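2/3/19 - pumpkin spice syrup, retail test batches

Sales from Gamville came in late. 700 bottles shipped, 200 still on shelf. Not bad for the off season, but the fall number was all hype and we shouldnt plan off it. Buyer at Closance wants a lower price or a smaller bottle, won't say which.

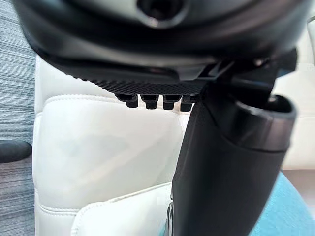

Batch 6 is too sweet. Clove comes up late and sits there. Cut clove by half, leave the ginger alone. Puree from Vullon is thinner than last fall's, had to cook it down longer and the color went brown. Ask them if it's a different variety or just more water.

Cost is the real problem. Canned puree up again, cinnamon flat, glass up.
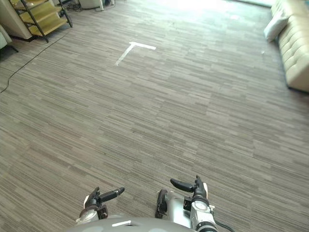
Tried the Aaltonen extract in batch 7. Smells great out of the jar, tastes like a candle in milk. OK in black coffee. Maybe for the jerky glaze people, not for us.

To do:

- reprice the small bottle with plastic cap
- get last year's puree invoices, compare solids
- send Closance 10 samples of batch 8, NOT 7

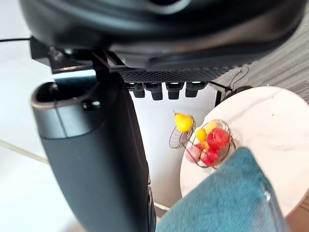

- label proof: "real pumpkin" line still has to go past legal
- throw out the open jar of nutmeg, its stale

Batch 8 plan: less sugar, clove halved, pinch more salt. Keep the puree ratio the same so we can acutally compare.
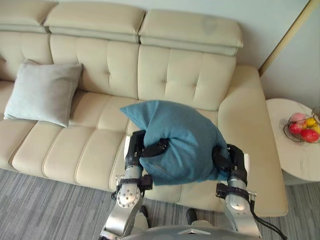 If 8 tastes right, hold a few bottles back for shelf life and check them end of February. Watch for settling at the neck, 6 had a ring by the second morning. Might need to strain twice. Finer cloth is on order.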